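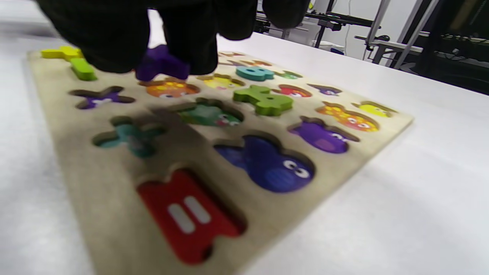
Plan the purchase before you plan the bench. The Skustside hand tool is the part everyone budgets for, and it is the smaller half of the bill. A puzzle board with recessed slots makes a sensible first task - a chunky wooden piece like the purple one gives the fingers something to pinch, and a math symbol is at least clear about which hole it wants. Buy the board last. It is the one item any toy store will sell you in March.

### 2.1 Setting the budget

1. Put down $2,000 for the hand tool and its cable set.
2. Add the Plornidberg frame kit. With clamps, the bench total comes to $2,373 before shipping.
3. Order 2 pairs of gloves per operator. They vanish.
4. Allow about 3 weeks for delivery to sites outside Plillport.

**Note:** The frame kit does not include a table. Customers have expressed surprise at this, some of them in writing.

### 2.2 Before you sign

1. Measure the room, then the door.
2. Check that the table surface is plain and evenly lit.
3. Ask Shetty for a quote on spare fingertips, and get the price per set. "Per tip" has ended friendships.

**Caution:** Do not spend the shipping money on a second puzzle. The frame will still need to be shipped.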